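The arm at the end of our line

I have worked in the packing room at Bedard for long enough to have used three different kinds of tape gun. We rent and clean table linens, mostly for hotels and halls, and we box up the ones that go out by mail. In December the company put in an arm to do some of the cloth handling. People keep asking me at family dinners whether it is going to take my job, so I am writing down what I know as of January 16, 2023.

The install was done by a firm called Vornau. They had two people on site for most of a week and then they went home and answered the phone. The station got named Lemon by whoever filled out the work order, and the name is now on the shift board and on the maintenance sheet. I don't know what it stands for, if anything.

Before Lemon, the cloth end of the room was four of us. You pulled a cloth out of the bin, found an edge, shook it, looked it over for stains and holes, and either sent it on to fold or threw it in the rewash cart. On a normal shift the room moved 400 pieces. On the day before a holiday it was more, and my shoulders knew it by lunch. 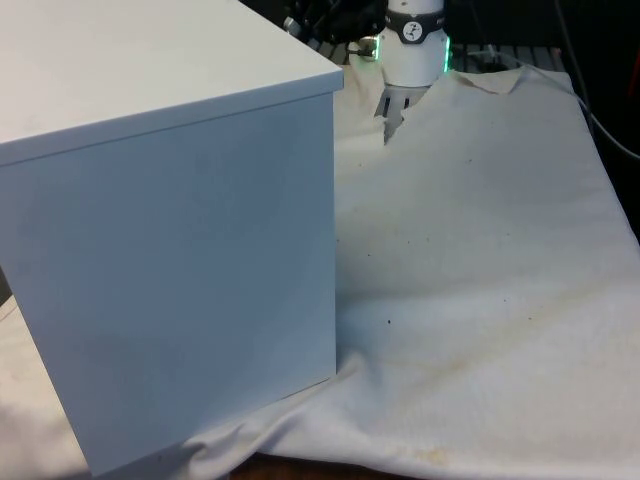
Pulling cloth is the part of the job that wears people out, and it is the part the company wanted to hand over. It is also the part that is hard to hand over. A cloth never lies the same way twice. With a big white box standing on it and folds bunched up along the bottom of the box, you have a harder problem than a flat sheet, and a person would just move the box. The arm has to be set up for that. Somebody has to decide what counts as a good place to grab, and in our room that somebody is now whoever is on station that day.

So the work changed, and it changed in ways I did not expect. I do less lifting. I do a lot more standing and watching, and my feet hurt in place of my shoulders. I write things down, which I never did before. There is a log on a clipboard with a line for each stop, and you put the time, what the arm was doing, and what you did about it. By the middle of this month the line numbers had reached 1373. Some of those are nothing, a cable check or a shift change. Plenty of them are cloth problems.

The stains are still ours. We talked about this a lot in the first weeks, because management had the idea that inspection could go to the machine too. Maybe it will someday. For now a person looks at each cloth, and the person decides if a mark will come out or if the piece is done. I have been doing that long enough that I can usually tell coffee from rust across a table -- not always, but usually. There was a sheet sent around asking us to write down how we tell. I filled out half a page and found that I was mostly describing how I tilt my head. 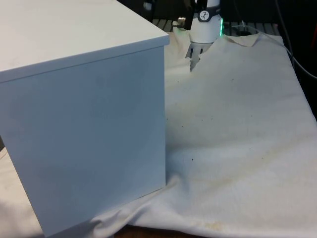 Naqvi

Pay is the question everyone gets to sooner or later. The four of us on cloth are still four, but one has been moved to receiving and the spot was not filled. The other three are on a new job title, station operator, which came with a small raise and a longer list of duties. I signed it. One coworker held out for a few days to get the training hours put in writing, and she was right to, and the rest of us got the same paper after that.

Training was a binder and two afternoons. The binder covers stopping the arm, starting it, and who to call. It does not say much about cloth. What I have picked up since is mostly small. If the fabric is pulled up into a peak by the fingers, I look at what is under it and next to it before I touch anything. A box sitting on the same cloth holds it down, and the slack has to come from somewhere. I keep my hands out until the arm is stopped, even when I am sure -- that one is in the binder, and it should be.

The noise is different too. We used to have the radio up over the dryers. Now it stays low so we can hear the station beep, and there is less talking across the room. I miss that more than I thought I would.

There is a review coming where they look at the numbers and decide about a second station. I have asked for a better mat to stand on before then. The request is in, and so far I have a form number and no mat.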